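Chapter 3
Slippery Fabrics: Satin, Lining and Ribbon

In this chapter
3.1 Why smooth cloth moves
3.2 Setting up the table
3.3 Folding satin flat
3.4 Ribbons, sashes and ties
3.5 Storage and labels
Review and practice work

Key words: satin, float, grain, selvage, bias, nap, hand, crease line

Chapter 2 dealt with cotton and linen. Those fabrics are forgiving. A cotton dish towel can be folded on almost any surface, and if the first fold is crooked the cloth will stay where it was put until someone fixes it. The skills from that chapter still apply here, but they need more care, and a few of them have to be done in a different order.

Satin is a weave, and it can be made from silk, polyester, acetate or other fibers. In a satin weave the yarns on the face of the cloth pass over several crossing yarns before they go under one. These long stretches are called floats. Light reflects from the floats in wide bands, so the same piece of cloth can look bright along the top of a fold and much darker down inside it. Students often think a piece has been stained or unevenly dyed when they are only seeing a fold turn away from the window. Smooth the cloth out before you judge its color.

The floats also explain how satin behaves on a table. There is little on the surface to grip. Two layers slide over each other, and a stack that was square at 9 in the morning may be leaning by noon. Floats can catch on a rough fingernail, a ring or a splinter, and a pulled yarn is hard to put back.
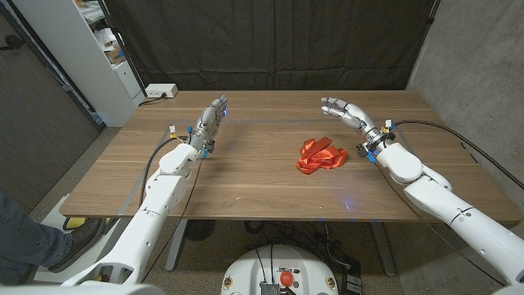 A piece that has been dropped in a heap should not be tugged straight by the nearest end. Lift it first. Find one corner, hold it between finger and thumb, and let the rest hang down from it. The weight of the cloth will open most of the folds. Then run the other hand along the edge until you reach the next corner. If the piece has narrow ends or ties, bring these to the outside before you lay it down, or they will be trapped under the body of the cloth and leave ridges.

At the Stisow costume workroom, where many of the practice pieces in this book were first used, new staff spend their first Monday on this step alone. They are given satin squares and sashes, and they open them, lay them down and open them again. Folding comes the next day.

The choice of table matters as well. A smooth wooden top is good for sorting and opening, and it is easy to wipe. For folding, many workers lay a cotton sheet over it so that the bottom layer stays in place. Section 3.2 covers both methods, along with the use of a tape line as a guide for the fold edge.

You will also read in this chapter about the storeroom at Lidport, which holds 314 sashes and had to refold 71 of them after they were packed too tightly one June. The creases had set along the old fold lines. Section 3.5 looks at how the shelves were changed - wider boxes, fewer layers, tissue in each fold - and asks you to plan a shelf of your own.

Before you begin

Wash and dry your hands. Take off rings and bracelets. Wipe the table and check it with your palm for rough spots. You will need 2 pieces of satin with finished edges, one cotton sheet and a soft tape measure. Lining fabric may be used if satin is not available, but choose one with a shine on at least one side.

3.1 Why smooth cloth moves

Place one piece of satin on the bare table, shiny side down, and push it gently with one finger. Turn it over and repeat. Now do the same on the cotton sheet, and write down which of the four moved most easily.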